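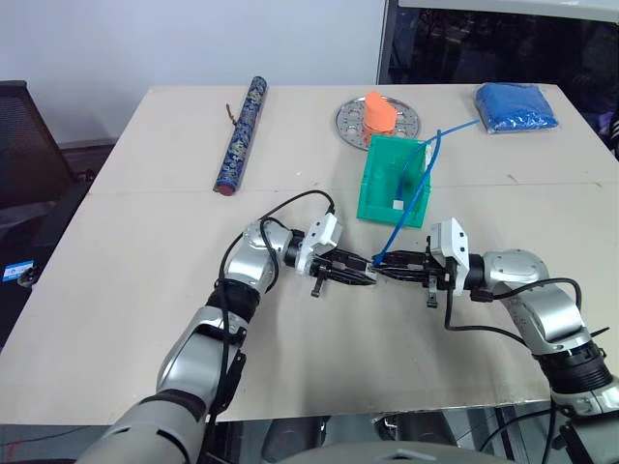
Landlord loses fight over lease renewal sent to the right building and the wrong floor

A Wulthorpe judge has ruled that office supply distributor Usex validly renewed the lease on its warehouse, even though the notice spent most of its renewal window on the second floor of its landlord's headquarters. The landlord, Thampi Properties, works on the third.

The lease gave Usex an option to extend for five years, provided it delivered written notice "to Landlord's principal office" at least 94 days before the term ran out. Usex sent a letter by courier 28 days ahead of that deadline. The courier got a signature from a dental billing company one flight down, which put the envelope in a tray and went on billing dentists.

Thampi says it first saw the letter 39 days later, by which point the deadline had passed and the company had begun showing the warehouse to Mundico, a furniture importer prepared to pay a good deal more. Thampi told Usex to be out by the end of the term. Usex declined and went to court.

Much of the one-day hearing in March was spent on the word "office." Thampi argued that an office is a suite with a door and a name on it. Usex argued that the lease listed a street address and no suite number, and that Thampi had drafted the lease. Counsel for Thampi called this an oversight. The judge called it paragraph 2.

In a written decision, the court found that delivery to the stated address was all the parties had bargained for. The lease said nothing about who had to sign, or on which floor. Where a notice clause is unclear, the ruling said, the party that wrote it should not expect to be rescued from it.

Loretta Bellamy, who represented Usex, said her client was pleased and would like to get back to selling binders. She added that she now asks tenants to send renewal notices by courier, certified mail and email, "and to call, if they can stand it."

Thampi's leasing director, Évan Perrin, said the company was disappointed and was reviewing its options. Its standard lease has since been revised. The notice clause, formerly one sentence, now runs to a page and a half and includes the suite number twice.

Mundico was not a party to the case and is still looking for a warehouse.

Last updated: May 2026

Related items
Your guarantor has moved to Portugal: what now?
"Reasonable wear and tear" and the forklift
Court declines to read a handshake as a sublease

Contact the newsdesk | Copyright, all rights reserved | Back to top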